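Alumni Notes: Where Our Old Players Have Landed

Hello again, everybody, and thank you for the pile of emails after the last newsletter. I asked for news of former players and you sent so much of it that I have been sorting through messages at the kitchen table for most of a week, with the coffee going cold and the dog wanting out. I can't fit all of it in, but I'll do my best, and whatever gets left over will go in the April issue.

The big news is the Saarinen family, of course. Many of you will remember Tapio Saarinen from his years on our blue line, back when the rink still had the old wooden benches and you had to bring your own blanket. He wasn't the fastest skater we ever had (he'd tell you that himself, and often did), but he could read a play two passes ahead, and I don't think I ever saw him panic with the puck. Well, Tapio has just finished his first full season with Olteck, and they went all the way to the league final. They lost it in overtime in the deciding game, 3-2, which I know still stings, but what a run it was!
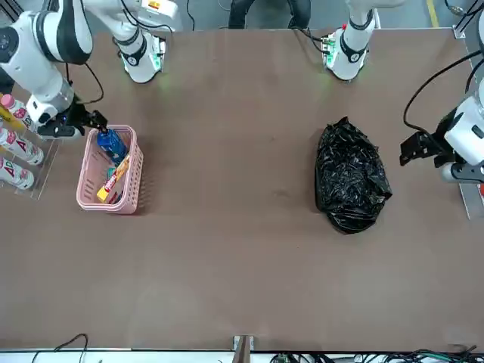

He finished the regular season with 12 assists, the most of any defenseman on the team, and he played in all 56 games, which for a man who used to spend every February with an ice pack on his knee is something to be proud of. His coach moved him up to the top pairing after the holiday break and kept him there. I watched as many of the games as I could get on the computer, and I'd say his best night was the second game of the semifinal against Peltonen, when Olteck was down to three healthy defensemen by the third period and Tapio hardly left the ice. He blocked a shot with a minute to go that I felt in my own ribs.

His sister Sirkka had just as good a winter, and I want to give her proper room because last year I squeezed her into one line at the bottom and heard about it from several of you, and you were right. Sirkka Saarinen plays center for Jarkora, and she came back from a broken wrist in the fall to lead them in faceoffs won. She also scored the goal that put them into the playoffs. It was a backhand from a bad angle, up under the crossbar, and if you ever saw her practice that shot here as a kid, over and over against the boards after everybody else had gone in to get changed, you'd have known exactly what was coming. The goalie didn't.
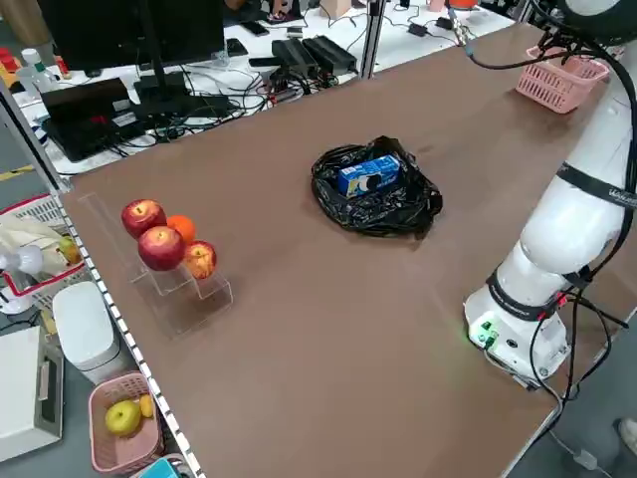
Jarkora went out in the first round, in four games, and the last of those was closer than the score makes it look. They hit the post twice while it was still 1-1. Two late goals into an empty net made it 4-1 at the end, and I hope people remember the first fifty minutes and forget the rest. Sirkka has already signed on for another year, so we'll have plenty more to report.

Both of them tell me they'll be home for part of the summer and would be glad to come skate with the younger groups if we can get the ice. I'm working on it. The early slots are the easiest to get, so if your child isn't a morning person, start practicing now.
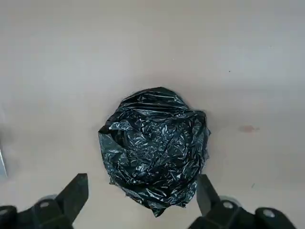
Black plastic, crumpled up on a pale tabletop.

A few shorter items. Our under-15 team ended its season with a win over Flostach, 5-4, after trailing by three goals at the first intermission. I was standing by the penalty box and I have never heard our building so loud for a game that didn't change anything in the standings. Flostach had already locked up second place and we were going to finish fifth no matter what, but you couldn't have told either bench that. Both teams stayed out a good long while shaking hands afterward, and I thought that was very nice to see.

Attendance at our home games was up as well. We had around 600 people in for the last one, and the parking lot filled up early enough that cars were lined along the road clear down to the feed store. If you're coming to the spring alumni game, please share a ride if you can, and leave the spaces by the side door for the families with goalie gear.

About that alumni game. We're still short of players on the white side, especially on defense, and we could use a second goalie so that one poor soul doesn't have to face both halves. You don't need to be in shape. I've seen last year's tape and I promise you none of us were. I did ask Tapio whether he thought he might lace them up for it, seeing that he'd have only just finished a long season of his own.

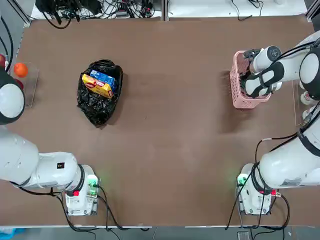
Tapio wrote back the same evening to say yes, he'd play, as long as he gets to be a forward for once and Sirkka has to be on the other team. She has agreed to this and says she is looking forward to the opening faceoff. The puck drops at 7 p.m., doors open an hour before, and skate sharpening will be available in the lobby until warmups.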